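Sultgate: celebrity feature text, tagged by hand

README / data card. Rough, will tidy when I get a minute.

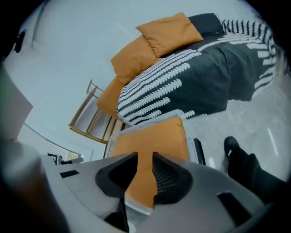 Sultgate is a set of entertainment write-ups cut into short passages, each one tagged for what kind of gossip it is. Talk show recaps, set visits, breakup roundups, home tours, that sort of thing. Every passage gets one main tag plus any extras. Home tours caused the most arguing so here's the rule up front: if the writer is just telling you what's in the room, tag it decor, even when the star is a huge name. A bed with a black blanket with white zigzag stripes, an orange cushion, bright room - decor. If the same passage then says the blanket came from an ex, it's decor plus past_relationship. Don't guess. It has to be in the words.

What's in it

3064 passages, English only
500 of those held out as the test split, please leave them alone
tags file, one line per passage, same order as the text file
notes file, mostly me complaining, some of it useful

Where the text came from

Nearly all written for the Grasonberg entertainment pages, which closed. Rocío Contreras edited the talk show section there and got us permission to use the archive. The rest is from the Skilgate fan newsletter, mostly episode reactions to Heydari (the hospital drama, not the late night thing that came after). Skilgate writes much longer sentences and you'll see it in the lengths. I did not even it out.

Names of performers are swapped for codes like STAR_A, STAR_B. Codes are consistent inside one article and NOT across articles, so STAR_A in one piece is not STAR_A in the next. Somebody will try to build a dating timeline out of this anyway. It won't work.

Tags

current_relationship - together now, per the article
past_relationship - exes, including "stayed friends" quotes
feud - has to be named as a falling out, not just a cold look on a red carpet
career - casting, contracts, reshoots, box office
interview_moment - awkward answer, joke that didn't land, host pushing
decor - see above
rumor - extra tag only, goes on top of any of the others

rumor is the messy one. We used it when the article itself says unconfirmed, sources, insider, fans think. Not when we thought it sounded fake. Lots of it sounded fake.

How it was tagged

Two readers each, Rocío broke the ties. First round we did with a longer tag list and it was a mess, people could not agree on "flirting" vs "banter" so both got folded into interview_moment. If you find the old tags in the notes file ignore them, they're left over.

Readers got batches of 30 and could skip anything that made them uncomfortable. Skipped ones went to me. A few were pulled out completely: medical stuff, stuff about kids, one piece that was mean and had no point to it.

Known problems

Headlines are in the text file as their own passages. They oversell. A headline tagged feud often sits on an article with no feud passages at all. That's how the site wrote them and we tagged what was there.

Heydari is way overrepresented in career. Season 6 had the big recast and the newsletter wrote about nothing else for weeks. If your model thinks every recast is a hospital show, thats why.

Quotes inside quotes got mangled in the export. Fixed most by hand. Curly quotes and straight quotes both still in there, sorry.

Some passages start mid thought ("But she wasn't done.") becuase the splitter cut at paragraph breaks. Reader had the full article open when tagging, you don't. Full articles are not included, the permission only covers passages.

decor is small. Don't report a score on it by itself and call it a finding.

Uses

Fine: text classification, studying how celebrity writing hedges, headline vs body comparisons, class projects.

Please don't: undo the codes, match passages to real people, train something that writes fake quotes. Permission from Grasonberg is for research and teaching only and they can take it back.

Loading

Both files are plain text, UTF-8, one passage per line. Blank lines are real - two articles had empty captions and I kept the line so the tags would still line up. If your reader drops blank lines everything after the first one is off by one and the scores go to garbage. Check the line counts match before you do anything else.

Changes

17th April - headline passages marked in the tags file with an H, test split redone so no article is in both halves. Numbers from the old split don't compare, rerun them.
Before that - first upload, no codes on the Skilgate part. If you have that copy delete it please.

Questions

Tag questions go to Rocío Contreras, file questions to me. Put the line number in the message or I can't find it.

Still to do: finish the curly quotes, write up the tie breaks, pull the old tags out of notes.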